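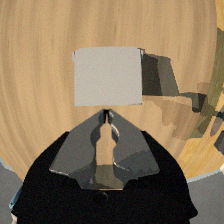 **Ticket:** bench arm stops short of the block and will not open
**Site:** Rudwood, packing preparation
**Opened:** 2025-08-11
**Raised by:** Fadime Aksoy
**Assigned to:** Callum Haldane
**Status:** closed, one follow-up open

## Problem as reported

Arm 3 on the Rakena line goes to the pick position, stops with the fingers closed and waits. There is no error on the panel. After a minute the job times out and the operator has to send it home by hand. It happened 14 times on the early shift. Arms 1, 2 and 4 are running the same job without trouble.

Fadime adds that the early shift has one person covering all the arms now, where it used to have two people packing by hand. Each stop means walking the length of the line. While she is at arm 3, the other trays fill up and she gets a message asking why output is down.

## Log

**Callum:** Restarted the controller and homed the arm. First pick fine, second pick stopped in the same place. Air and power are good. Fingers open and close normally from the manual page.

**Callum:** Ran the job in the simulator with the settings copied from arm 3. Same stop. The gripper comes in closed and halts just short of the grey block, with a narrow strip of tabletop between the tips and its lower edge. So it is in the settings and I have stopped looking at the hardware.

**Ona Luik:** Did anyone load the Pleveron update on this one? We held it back on the others.

**Callum:** Yes, it is on arm 3 only. The update adds a "wait for part confirmed" step before the fingers open. The vision check is looking for a printed mark and these blocks are plain. It never gets a yes, so it waits.

**Fadime:** Can it at least tell me that it is waiting? The panel shows green the whole time. I only find out when I notice it has gone quiet.

**Callum:** Agreed. Green is wrong for that state.

**Donnie Leckie:** Please don't just switch the check off. It was asked for after the mixed trays went out to Drulmont.

**Callum:** Not switching it off. Changed the check from "mark" to "outline" for this part number. Simulator run completed, then ran it on the bench with Fadime watching. No stops in 2,000 simulated picks, none on the bench up to the end of the shift.

## Fix

1. Open the part record on arm 3.
2. Set the confirm type to *outline*.
3. Save, send the arm home, restart the job.

Do the same on the other arms before they get the update.

## Follow-up

- Panel to show amber and sound the buzzer when an arm has been waiting longer than ten seconds. With Ona, planned for October.
- Updates go to the shift lead before they are loaded. Fadime found out about this one from the fault.
- Myung-ja Maeng has asked that timed-out picks are left out of the operator figures. Donnie has agreed for this shift. Whether that becomes the rule is not settled and will be raised at the line meeting.
- Fadime would like to be able to change the confirm type herself. Callum will give shift leads access to the part record and show them the page.

Closed by Callum Haldane. Reopen this ticket if arm 3 stops in the same position again.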